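How Does a Video Game Know That You Jumped?

A page for curious players, written by Nazareno Mazza

You press a button and the little fox on the screen jumps. You press it again, and it jumps again. It feels like the fox listens to your thumb. But the fox does not have ears, and it does not know that you exist. So what is happening between your thumb and the fox?

In this page I will use a small game called Cocco. In Cocco you are a fox who must cross a river by jumping on stones. It is made by a small studio named Stuvum, where I work on the part of the game that makes things move.

The button

Inside your controller, under each button, there is a small switch. When you push the button, the switch closes and a bit of electricity can pass. A tiny chip in the controller looks at all the switches, very often, and asks each of them: are you open or closed? Then it sends the answers to the game console or the computer.

The answer is very simple. It is only a yes or a no. The controller does not say "jump". It says "this button is down". The game must decide what that means. On the menu page of Cocco, the same button chooses a level. On the river, it makes the fox jump. When the fox stands near a door, it opens the door. One button, three jobs.

The big loop

Now comes the part that I like the most. A game is like a person who repeats the same list of chores again and again, extremely fast. We call this the game loop. In Cocco the list goes like this:

First, look at the buttons.
Then, move everything a little bit.
Then, check if things touch each other.
Then, draw the picture.
Then, start again from the top.

Each time the list is finished, you get one new picture on your screen. The picture is called a frame. The frames follow each other so quickly that your eyes do not see separate pictures. They see a fox that runs.

You can try this with paper. Take a small notebook and draw a ball in the corner of each page, a bit higher every time. When you let the pages run under your thumb, the ball flies up. A game does the same, but there is a big difference. In your notebook all the pages are already drawn. In a game, the next page is not drawn yet, and what you do with your hands will change it.

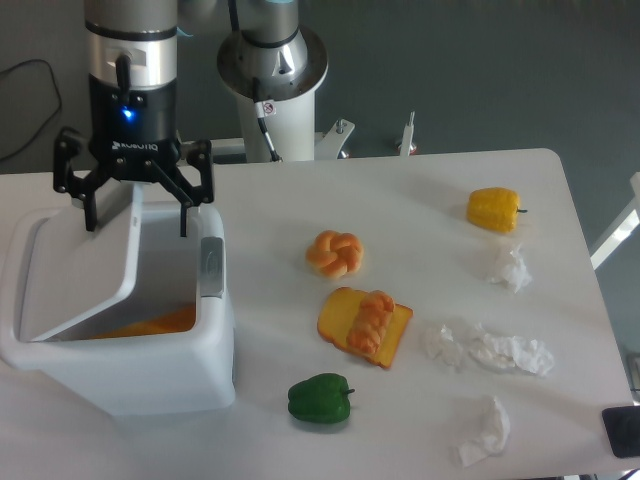 Going up and coming down

When the game sees that the jump button is down, it gives the fox some speed that points up. Let us say the speed is 7. This means that in the first frame the fox goes up by 7 small steps. But the game also has gravity, the same as we have on Earth. In Cocco, gravity takes away 1 from the speed in every frame. So in the next frame the fox goes up by 6 steps, then 5, then 4, and so on. At some moment the speed is 0, and the fox hangs in the air for one frame. After this the speed goes under zero and the fox begins to fall, first slowly and then faster.

(The real numbers in our game are different, but the idea is the same. I chose small ones so you can do it with a pencil.)

If you draw these steps on squared paper, and you move the fox one square to the right each time, you will get a nice round curve. Throw a ball to a friend and watch it well. It makes this kind of curve too.

The people who design the game can change the numbers. With weak gravity, the fox floats like an astronaut. With strong gravity, it comes down like a brick. In Flamivik, which is another game of our studio, the hero is a snowball, and for a long time the jump did not feel good. It was too light. We changed one number and then everybody in the room wanted to play it again.

Did I land on the stone?

The fox must not fall through the stones. For a person this is easy to see, but the computer does not look at the screen. It knows only numbers, which tell where each thing is and how big it is.

So the game puts an invisible box around the fox and another invisible box around every stone. In each frame it asks if the box of the fox is touching the box of a stone. If the answer is yes, and the fox is falling, the game stops the fall and puts the fox on top. This is called collision.

Maybe you once played a game and shouted "But I did not touch it!" Perhaps you were right, in a way. The box is often not exactly the same shape as the drawing. The fox has a big soft tail, and we left the tail outside of the box, so players are not punished for it.

The biggest level in Cocco is named Fakmont. It has 938 stones. If the game checked every stone in each frame, it would do a lot of work for nothing, so it checks only the ones which are close to the fox. The stones at the other end of the river can wait.

A small trick

Many players press the jump button a very little bit too late, when the fox has already left the stone. By the strict rules, the fox is in the air and cannot jump, so it must fall in the water. But this feels unfair. For this reason, a lot of games let you jump for a few frames after you have left the edge. Game makers call it coyote time, after the cartoon animals that run past the edge of a cliff and do not fall until they look down.

In Cocco we have it too. You will probably never notice it.

Try it yourself

Take a sheet of squared paper and a pencil. Put a dot at the bottom left. Now choose a jump speed and use gravity of 1, like we did before. For each frame, move one square to the right, and go up by the number of your speed. Then make the speed smaller by 1. Continue until your dot is at the bottom again.

After this, do it with gravity of 2. Use another color, so you can compare the two jumps. Which one would you choose for a fox? And which one for an elephant?

Words to remember

Frame: one picture of the game.
Game loop: the list of chores that the game repeats.
Gravity: what pulls the fox down.
Collision: when two invisible boxes touch each other.
Coyote time: a short moment in which you can still jump after the edge.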